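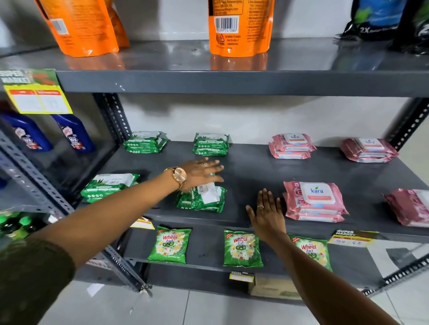
Retail automation has made its clearest gains in the warehouse, where cartons are rigid and positions are known. The shop floor remains harder. A shelf of wet wipes, green packs on one side and pink on the other, asks a machine to handle soft packaging that crumples and stacks that sit slightly offset. In trials at Seltcombe, the Fledar arm placed boxed goods reliably but needed help with 17 of 90 soft packs.

Ánh Châu, who directs the program, expects a second trial in May – this time with staff restocking the adjoining bay. Full shelf duty is not yet planned.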